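プルモ ドレッサー 取扱説明書
4. ミラーの位置決めとお手入れ

ミラーは飾り彫りの枠ごと天板の奥側に立てて使います。設置は平らな床の上で行ってください。

1. 天板の上の物をすべて下ろし、乾いた布でほこりを拭き取ります。
2. 二人でミラーの枠の両側を持ち、天板の奥に静かに置きます。バラや渦巻きの彫刻部分だけを持って持ち上げないでください。
3. 椅子に座って顔が映る位置を確かめ、付属の固定ねじを手で仮締めします。

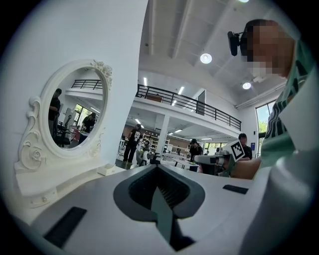 4. 本体の前に700 mm以上の空きを取ります。椅子を引く分も含めた寸法です。
5. 位置が決まったら、固定ねじを背面から本締めします。ねじは最後に締めてください。先に締めると枠が傾いたままになることがあります。

注意
・ミラーに寄りかかったり、枠に物を掛けたりしないでください。
・天板に載せる物は合計16 kgまでです。
・窓際に置く場合は、直射日光が鏡に当たらない向きにしてください。

小物の置き方
化粧品など背の低い物はミラーの手前に、細い物は寝かせて置くと、転がり落ちにくくなります。つまみを引くときは、天板の端に物がないことを確認してください。
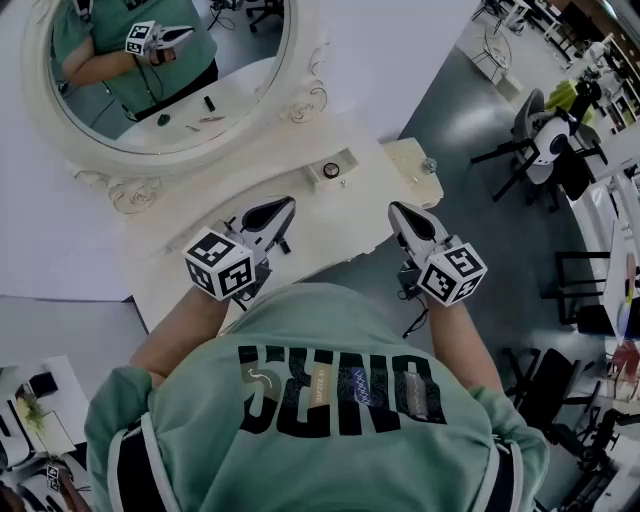
図4-2 ミラー手前に小物を置いた天板

お手入れ
1. 鏡面は柔らかい布でから拭きします。
2. 彫刻のくぼみは、乾いた筆やはけでほこりを払います。水を直接吹き付けないでください。
3. 塗装面の汚れは、水200 mlに中性洗剤を数滴落とし、固く絞った布で拭いたあと、から拭きで仕上げます。

固定ねじは半年に一度、緩みがないか点検してください。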